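Busta: a word list for hyphenating Zaltden place names

Version 3, 20 September 2021

Contents

busta.txt — the list, one name per line, UTF-8, Unix line endings
exceptions.txt — names whose break points differ from the general rules
check.py — reports duplicates and stray characters

Format

Break points are marked with a full stop. A name with no full stop must not be broken. Lines starting with a hash are comments. Names are sorted by code point, so accented capitals come after Z.

Sources

The list holds 900 names. Most were copied from the Araya gazetteer and checked by hand against the printed index. A further 100 are in exceptions.txt and are not repeated in the main list. Spellings follow the gazetteer, even where local signs differ.

Usage

Load exceptions.txt first. The Graltus typesetter reads both files as they stand; other programs will need the full stops changed to their own mark. Breaks leaving fewer than three letters on either side have been left out.

Known problems

Nine double-barrelled names lack a break after the hyphen. Names of rivers are not covered — they may be added in January.

Licence

Public domain. Corrections should give the page number in the printed index.

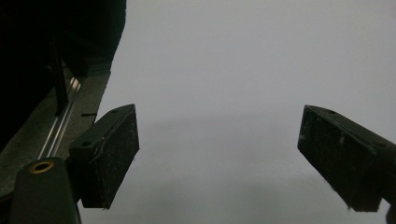

Dark blocks on pale grey.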